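Ticket 944: Power strip and cables on the steel counter, Kallia kitchen

28 May 2024 - by Reginald Mbeki
Reading time: 2 minutes 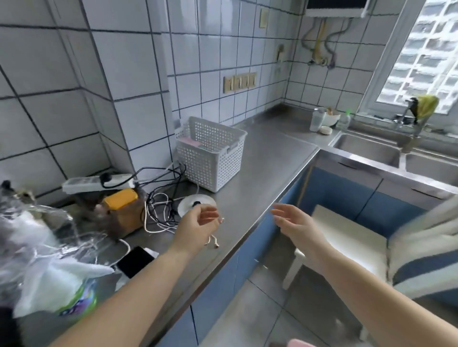

Counter in the corner during sorting, power strip at left against the tiles.

Reported problem: Every few days one of the devices on the counter is found not charged in the morning. The person who plugged it in is sure that it was plugged in. Tinov, who uses this kitchen the most, also reports that it takes too long to find the right cable, and that people pull on the wrong one.

Location: Kallia building, ground floor, small kitchen with the tiled walls.
Priority: low, changed to normal after the second complaint.

Log

Entry 1. I tested the power strip first. I used the small lamp from the office and tried it in each socket. The lamp was on every time, also when I moved the plug a little from side to side. The strip is not the cause. I did not find brown marks or any smell.

Entry 2. I checked the wall outlet at the counter in the same way. No problem. I also asked Kalinowski if somebody turns off the power in the evening. The answer was that the four wall switches above the counter have no labels, and the last person who leaves often presses all of them to be sure the lights are off. I wanted to know if one of these switches also controls an outlet.

Entry 3. Tested the four switches one by one with the lamp plugged in. None of them turned off the lamp. Please do not look for the fault there again, it was already suspected in December and we lost a morning with it.

Entry 4. Started to sort the cables. Black and white ones lie together in one tangle from the strip to the middle of the counter, and it is hard to follow one cable from its beginning to its end. I took them out of the tangle one at a time and tested each with the same phone. Two of them charge only when the plug is held at an angle. Both are short ones. I put them aside with a piece of tape and the word BAD.

Entry 5. Cause, as I understand it: a person takes the nearest short cable, sees the charging sign, and puts the device down on the counter. Then the cable moves and the contact is lost. This fits with the complaint, which comes some days and not others.

What was done
- The two bad cables are removed from the kitchen. Please do not bring them back.
- The good cables are tied separately, with a paper label near the plug.
- Two new short cables are ordered from Celholm, order number 105.

Still open
The strip should not stay lying on the counter. I would like to fix it to the wall, higher than now, but I need permission to drill in the tiles. If the answer is no, a strip with a holder is also fine for me.

Comment from Kalinowski: No drilling please, these tiles break easily. Take the holder.

Reply: Understood, I will add the holder to the same order. The ticket stays open until it is delivered and I have checked the new cables.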